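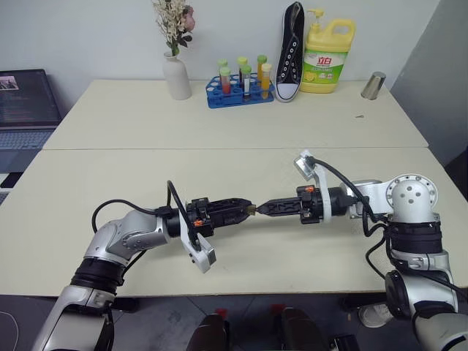

El pan que vuelve a Wirkness

Por Jonas Imhof

En Wirkness el pan se hacía antes en un horno común, al lado del lavadero. Cada familia llevaba su masa y le ponía una marca con el dedo o con una llave, para reconocerla después. El horno se cerró cuando llegó la panadería Strobel, y durante muchos años sirvió de almacén para leña.

El pueblo tiene 177 habitantes y está a 1145 escalones, dicen los viejos exagerando mucho, del valle de Brollside. Yo subí en octubre, con lluvia, y en la plaza ya olía a centeno. El horno se enciende de nuevo cada 5 semanas. La masa madre descansa toda la noche bajo un paño de lino, y por la mañana se discute si falta sal. Casi siempre falta.

La harina viene del molino de Zado, que muele despacio y con piedra. Es más cara y también más oscura. Una vecina me explicó que con ella el pan aguanta ocho días, si se guarda envuelto y no se corta caliente. Yo lo corté caliente en el autobús, con una navaja pequeña, y me quedó la miga pegada en los dedos hasta la estación.

La próxima vez quiero llevar mi propia masa. Todavía no he decidido la marca.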